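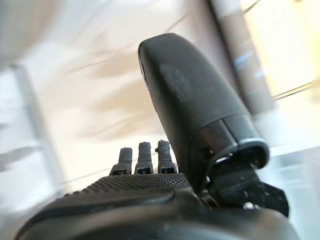

Where do you start when you have to pack up somebody else's kitchen? With the cupboard they used least, which in my aunt's case was the one over the fridge.

I'd been in Clemcombe since the night before, sleeping on a couch that smelled of mothballs, and by seven in the morning I was up on the step stool with my head in that cupboard and a roll of tape around my wrist like a bracelet. Fondue set. Another fondue set! A cake stand with a price sticker still on it, and behind that a stack of pie tins so stuck together I had to bang them on the counter to get them apart.

"Is that you breaking things?" Lungile called from the hall.

"Not yet," I said.

Lungile Nkosi had lived across the landing from my aunt for more than 20 years, and she had Opinions about what should go where. The good pans were going to my cousin in Urnulik. The glasses were going to the church. The blue soup bowls were supposed to go to Hortensia Chambi, and that was the trouble, since there were 4 of them on my aunt's list and we only had three.

"She broke one," I said.

"She did not. She'd have told me."

So we went looking for a soup bowl. We looked in the oven (a roasting pan, two potholders, a bag of birdseed) and in the hall closet, and under the sink, where Lungile found a flashlight she'd lent out and been too polite to ask for. She put it straight in her cardigan pocket and didn't say a word. I wrapped spoons and pretended I hadn't noticed.

By noon it was hot, July hot, and I'd filled every box I'd bought and was down to the old ones from behind the door. One of them said BETTENCOURT in marker, which was my aunt's married name, the short marriage, the one we weren't supposed to bring up at dinner. I'd never seen it written down before. I turned that side to the wall and put the colander in.

Hortensia came at 2 with her own newspaper and her own string. She's tiny and she drives a truck, and she'd come all the way from Ustgate with the windows down, so her hair was straight up – I liked her right away.

"There's one missing," Lungile told her, before she'd even sat down. "We've turned the place over."

"A bowl? Oh, I have it," Hortensia said. "I took it home with soup in it. Must have been the winter before last."

Lungile looked at her for quite a while.

"She wrote down 4," I said.

"Well, she knew where it was," said Hortensia, and started wrapping the other three, two sheets of newspaper each, string around the middle. She did it so fast that I stopped to watch, and then she slid the string across to me and pointed at the cake stand.

"Who's having that?"

"Nobody's down for it," Lungile said. "Do you want coffee? He's packed the cups."

I got the cups back out.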